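皮特尼斯(桌面游戏)

皮特尼斯(Pitness)是一款供二至四人游玩的牌组构筑类桌面游戏,由伊赫桑·马努隆(Ikhsan Manurung)设计,Femier出版。游戏以虚构港口城市厄恩维尔(Urnville)为背景,玩家扮演互相竞争的货栈主人,通过购入卡牌、占用码头来积累声望。出版方在宣传中称其“每一局都不重样”,这一说法在玩家中间争议不小。

目录
1 背景
2 规则
3 扩展与数字版
4 评价
5 常见疑问

背景

据出版方的介绍,马努隆用了多年时间打磨这套规则,早期版本只有卡牌,没有版图。介绍没有给出试玩记录,也没有说明码头机制是何时加入的。部分爱好者认为,码头版图是出版阶段为了抬高定价才添上去的,但同样拿不出证据。

厄恩维尔的城市设定主要见于说明书末尾的一篇短文。文中提到的商会、灯塔和洪水在规则里几乎没有对应内容,把卡名全部换掉,游戏照样能玩。
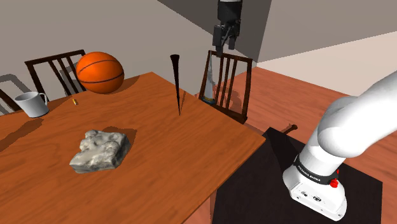 餐桌一角,放着篮球和白色马克杯。

规则

基本盒内有卡牌100张。每名玩家以10张相同的起始牌开局,每回合抽四张,可以执行一次购买和一次停泊。购买所得的牌进入弃牌堆,牌库耗尽后洗混重用,这与同类游戏的通行做法没有区别。

停泊是本作自称的创新之处。玩家把一张手牌压在码头上,此后若干回合内不能使用,换取持续收入。码头格位有限,后来者须支付费用才能顶替先到者。说明书对“顶替”的时机写得含糊,初版甚至前后矛盾:正文说被顶替的牌返回手牌,附录却说进入弃牌堆。Femier后来发布勘误,以附录为准。

当公共牌堆中有三叠售空,或声望标记用尽时,游戏结束。盒面标注的时长通常只有熟手才能做到,新手四人局往往要长得多。

扩展与数字版

首个扩展《西里瓦德纳》(Siriwardena)于十月推出,加入雇员牌和一种可以反复占用的浮动码头。出版方宣称,基本盒与扩展混合后“最多可达1,385种开局组合”。这个数字的算法从未公开,而且不少组合只相差一两叠极少有人购买的牌,实战中很难感到分别。

数字版于2019-12-27上线,附有教学关卡和电脑对手。电脑对手在基本盒中尚可应付,遇到雇员牌时则常常过早停泊,把自己的牌库掏空。扩展内容需要另行购买,宣传卡也单独出售,集齐全部内容的花费明显高于购买数字版本身。出版方称宣传卡“不影响平衡”,不过其中的“夜班领航员”可以免费顶替一次,这在两人局里很难说毫无影响。
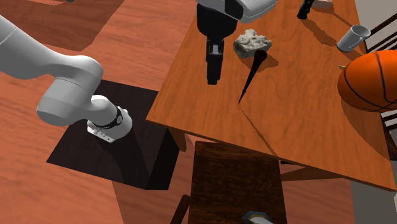
没有扩展也能完整地玩皮特尼斯吗?
基本盒本身就是完整的游戏,只是开局组合较少,也没有雇员牌和浮动码头。

评价

支持者看重码头带来的取舍:好牌压上去便暂时不能用,差牌压上去收入又低。反对者则认为这种取舍在前几回合之后就消失了,牌库一旦成形,最优选择几乎总是抢占收入最高的格位。双方引用的对局多半来自自己的小圈子,并无公开的统计可供核对。

关于先手优势也有类似争论。Femier表示已通过起始资金补偿后手玩家,但补偿额在三人局和四人局中完全相同,末位玩家是否真的得到弥补,值得怀疑。一些玩家自行约定,末位在首回合多抽一张牌。这一变体流传颇广,至今没有写进官方规则。

美术方面意见较为一致。卡面插图受到好评,图标却偏小,收入与声望两种符号在光线不足时容易混淆。数字版允许放大卡牌,部分解决了这一问题。

常见疑问

卡套:宣传材料称卡牌“无须卡套”。由于每局要反复洗牌,常玩的人大多还是会用。

单人模式:基本盒不含单人规则。网上流传的单人规则为玩家自制,与设计者无关。

再版差异:再版修正了附录的矛盾,卡背颜色则略深于初版。若将两版混用,玩家可能从卡背认出牌来,出版方对此未作说明。

参见
牌组构筑游戏
工人放置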